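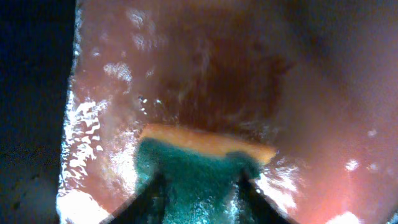
5. Washing the tray by hand

This section is for the glossy color trays of the Dellthorpe 60 series. The tray may be washed in a normal kitchen sink. Please read the whole section one time before you start, and keep the guide near the sink but not on the wet side.

What you need

A two-layer sponge, with soft foam on one side and a scouring pad on the other
Mild dish soap
Warm water
A soft dry cloth
Baking soda, only for section 5.2

Note: The sponge does not come with the tray. Any sponge of the common kitchen size is suitable. If the foam has started to tear, take a new one.

5.1 Daily washing

1. Let the tray cool until you can hold it with the bare hand. Cold water on a hot tray can crack the coating.

2. Remove loose food with a wooden or silicone spatula. Do not knock the tray on the edge of the sink.

3. Rinse the tray with warm water, so that a thin film of water covers the whole surface.

4. Put a few drops of soap on the foam side of the sponge. Press the sponge two or three times to make suds.

5. Lay the sponge flat and move it in long strokes from one short side to the other. The pressure should be light and even. Wash the corners last.

6. Turn the tray and wash the underside in the same way. The underside is not coated, and here the scouring side is allowed.

7. Rinse until the water runs clear and no suds remain under the rim.

8. Dry with the cloth. Store the tray standing, or lying with a sheet of paper between it and the next one.

CAUTION: Do not use steel wool, metal brushes or scouring powder on the coated side. Scratches from these are not covered by the warranty.

5.2 Dark spots

On the lighter colors (coral, rose, sand) brown or dark red spots may stay after washing. Mostly these come from sugar, tomato or fat that was heated too long. The spots do not change how the tray works – but if you wish to remove them, do as follows.

1. Fill the tray with warm water until the spot is covered. Add one spoon of baking soda.

2. Wait 60 minutes. For an old spot you can leave it overnight.

3. Pour the water away and wash with the foam side as in 5.1, step 5.

4. If the spot is still there, turn the sponge. Wet the scouring side well, add soap, and work only on the spot with small circles and very little force. Stop after 3 short passes and rinse to see the result.

5. Repeat from step 1 if it is necessary. It is better to soak again than to press harder.

CAUTION: Never use the scouring side on a dry surface. Always keep water and soap under the pad.

Note: Judge the result only when the tray is dry. Under water a spot can look darker or lighter than it is.

5.3 Care of the sponge

After each washing, rinse the sponge, press the water out and stand it on its long edge to dry. Keep one sponge only for the trays. A sponge that was used for pots can hold small hard pieces, and these will scratch the gloss.

Replacement feet for the tray have the order number 664. The lid, number 1315, has its own washing instructions – see section 6.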